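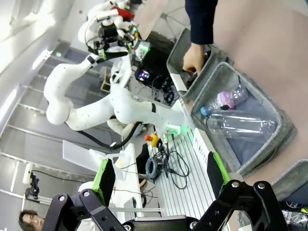
Seasonal Movement and Household Identity in the Skeltau Valley

Project report, second year, Cultural Geography
Submitted by Cameron Faulkner
February 5, 2020

1. Purpose

The project examined how families who moved from the upland village of Zistari to the market town of Flelari describe where they come from. The two places are a short bus ride apart, on either side of the Skeltau ridge. Official records treat both as part of one district. Residents do not, and the difference shows in speech, in food and in the way the July gathering is organised.

The question set at the start was whether people born in Flelari to Zistari parents call themselves Zistari. A second question, added after the first week of fieldwork, was what part the Bawa plays in that choice.

2. Background

Zistari lost most of its working-age residents when the terraces above the village went out of use. The families settled mainly in the lower streets of Flelari, near the old grain store. Older residents of the town still call this area "the steps", after the stairs that lead down to it. The name is not on any map consulted for the project.

The Bawa is a shared evening meal with singing, held in the open. In Zistari it marked the end of the first hay cut. In Flelari there is no hay cut, and the date is now fixed in July so that relatives working elsewhere can book leave. The songs are in the upland dialect, which differs from town speech mostly in its vowels and in a set of words for weather and slope.

3. Method

Interviews were held with 30 people from 18 households. Each interview followed the same list of questions but was allowed to wander. Most took place in kitchens, a few in the yard behind the grain store. Notes were written by hand and typed up the same evening. No recordings were made, as several of the older participants did not want them.

Participants were divided into three groups: those born in Zistari, those born in Flelari with both parents from Zistari, and those born in Flelari with one parent from Zistari. The third group was small, with five people, and nothing general should be drawn from it.

I also attended one Bawa and two rehearsals. I do not speak the dialect. A cousin of one of the participants wrote out the words of the songs, with town equivalents in the margin where there were any.

4. Findings

4.1 What people call themselves

Everyone born in Zistari used the village name without being asked. In the second group the answer depended on who was thought to be listening. Several said they were "from the steps" when speaking to other townspeople and "Zistari" when speaking to relatives. One woman said she was Zistari in July and a Flelari bus driver for the rest of the year.

The word "upland" was disliked in all three groups. It appears in council papers and school forms, and was described as a word used by people who have not been up there.

4.2 The meal

The dish most often named was a flat barley cake cooked with sour milk and wild leek. Wild leek does not grow near the town, and 12 households still send someone over the ridge to pick it. The others use spring onion. This matters more than I expected: cakes made with spring onion are set at the far end of the table and have a separate name, which is mildly rude and is left out of this report at the request of the person who told me.

4.3 The songs

Younger participants knew the songs by sound and could not always explain them. The weather words were the first to go. A line on sleet was taken by two singers to be about a dog. Older singers corrected this at rehearsal, with some argument over a second line, where they did not agree among themselves.

There was no wish to translate the songs. A town version was tried once and dropped, as the stresses fell in the wrong place.

5. Limits

The sample came through personal introduction and leans towards families who attend the Bawa. Those who stay away are poorly covered. Two such households were approached and one agreed to talk - its members had kept the barley cake but had no interest in the singing.

The fieldwork also fell in a single summer. Participants said that attendance goes up and down with the price of travel, and this could not be checked.

6. Further work

The word list collected from the songs should be compared with the speech of people still living in Zistari. The names of the terraces, which came up in passing in several interviews, were noted only in part and would need a separate visit, preferably on foot with one of the leek pickers. The typed notes are held by the department and can be read there with the consent of the households concerned.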